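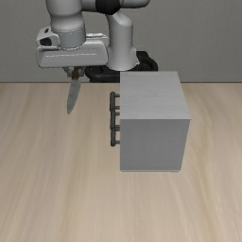 The arm with the knife in its fingers, and the grey cabinet standing to the right of it.

I promised several of you an update on the gripper business back in October, and then I went quiet, for which I can only say that winter happened and that I got very absorbed. Those of you who come for the bread posts may want to skip this one. There is a knife in it but no loaf.

For anyone new, I spend my evenings playing with robot arms in simulation. I don't own one. I have a decent computer, a warm study and a very comfortable chair, and with those three things you can get a surprisingly long way before you have to spend any proper money. The plan, if I may call it that, has been to decide which gripper I would want on a real arm one day, by trying the candidates on kitchen jobs in the simulator first. Kitchen jobs, as I like my kitchen and know how things behave in it.

Two were in the running at the start of this round. One is the plain two-finger hand that came with the arm model, which opens and closes and does nothing else. The other is what Margit Sjöberg and I have been calling the Rera, a three-finger design she drew up on the train and has been fiddling with ever since. Margit and I met on the Mergate forum years ago, and she is far better at the mathematics than I am. I am better at leaving things running overnight and reading the logs with my porridge.

The job was simple to say. Pick up a knife, lift it, carry it past a small cabinet without touching the handles on its side, and put it down again. A knife is a rotten thing to hold with a robot. It's long and thin, nearly all of it sticks out from wherever you've got hold of it, and the smallest twist at the fingers becomes a great big swing at the tip. If you have ever carried a ladder through a hallway you will know the feeling exactly.

I went in quite sure that three fingers would win. More fingers, more contact, less twist, or so I thought. I had even written half of this post in my head, with some kind words about the little two-finger hand and how well it had served us. Then I ran the first 100 tries with each and had to throw all my kind words away.

The trouble with the Rera is the approach. When the knife is where you expect it to be, the three fingers close round the handle beautifully, and I'd happily show you that all day long. But move the knife a little, or turn it, and one of the fingers gets there before its friends and nudges the handle away from the other two. The hand then closes on not very much. Margit says this is a matter of timing and can be cured in the controller, and I believe her, but it has not been cured yet.

The two-finger hand doesn't have that problem, or not so badly. Its pads come together and whatever is between them gets squashed into line. It does let the knife tilt a bit, and you can see a very slight lean to the blade at the top of this post. I fretted about that tilt for a week. Then I looked through the logs and found that once the fingers had closed it mostly stayed as it was, and a tilt that stays put is something you can live with and plan round.

So we did the long run, 400 tries each. The two-finger hand got the knife past the handles and down again far more often than the Rera did. I won't put up a table yet, as Agnes Backlund has asked (very nicely, she always asks nicely) whether I changed the friction setting halfway through, and I am not completely certain that I didn't. I'd like to run the lot again with that nailed down before anybody quotes me.

Agnes was also the one who made me think properly about cameras, and I want to spend a moment on that, as it took up more of my time than the fingers did. In simulation you can hang a camera anywhere you please. It costs nothing, it never needs a bracket, and you never knock it with your elbow. That makes you lazy. My first setup had a view low down and well to one side, which gave a lovely clear look at the gap between the blade and the cabinet. I was very pleased with it. Then Agnes asked where I thought I would put that camera in a real kitchen, and I had no answer, other than in the sink.

After that I tried looking from higher up and nearer the cabinet, which is closer to what you'd get from something fixed under a wall cupboard.

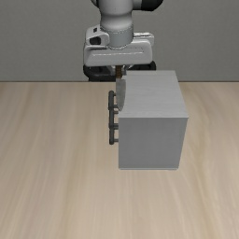
From higher up, with the cabinet in front and the handles nearly in line.

I find this view much harder to read, and so does the software. The handles run into one another, so telling where one stops and the next starts is a real squint, and there is very little daylight between anything on that side. I sat with my nose almost on the screen. My little script for working out distances did no better than I did, and gave me numbers that wandered up and down from one moment to the next with a cheerfulness I found quite insulting.

What I have settled on for now is two views, the low one and the high one, with the controller believing whichever is the more pessimistic about the gap. It's a cowardly approach but I have become fond of it. It makes the arm take a wider swing past the cabinet than it strictly needs to, and the whole job is slower as a result. I don't mind slow. I'd want a real arm with a real knife to be very slow indeed, and preferably in another room.

While I was at it I swapped controllers as well, which you should never do in the middle of a comparison, and Margit has told me so. The old one steered by position only. You told it where to be and it went there, and if there happened to be a cabinet handle in the way it pushed. The new one, which we call Grodetti after a café Margit likes, gives way a little when it meets something. The difference in the logs is lovely to see. Where the old one would drive on and wrench the knife round in the fingers, the new one tends to stop, lean, and have a think. I did have to halve the speed at first, as it was rather springy on the way down to the table and would bob about like a duck, but some patience with the damping sorted most of that out.

A few smaller notes, mainly so that I can find them again myself.

The pads matter more than I had expected. I tried making them 8 millimetres wider on the two-finger hand and the tilt very nearly went away, but the hand then struggled to get hold of the knife when it was lying flat. I've gone back to the narrow ones.

Closing harder did not help with the tilt. I was sure it would and kept turning it up, and all I managed was to make the knife shoot out sideways like a bar of soap. Try number 653 sent it off the table altogether, and I've kept the recording because it makes me laugh.

The cabinet needs to be properly fixed down in the model. For a whole evening mine wasn't, and it was being shuffled along by tiny amounts each time the arm brushed it, so that my so-called misses were the cabinet politely getting out of the way.

If you are using the Hedlund scene files, check the height of your tabletop against the base of the arm. Mine was out by a whisker after an update and it took me far too long to spot.

Next up, Margit is reworking the finger timing on the Rera, and I've promised it a fair rematch with the friction written down on a piece of paper and stuck to the monitor. I would like to try a wooden spoon too, and perhaps a whisk, which I expect to be dreadful. If any of you have tried a three-finger hand on long thin things and had better luck, please do leave me a comment. I read them all, even if it takes me an age to answer - and thank you to everyone who wrote in about the last post, especially about the teapot.

Posted March 2021 in Tinkering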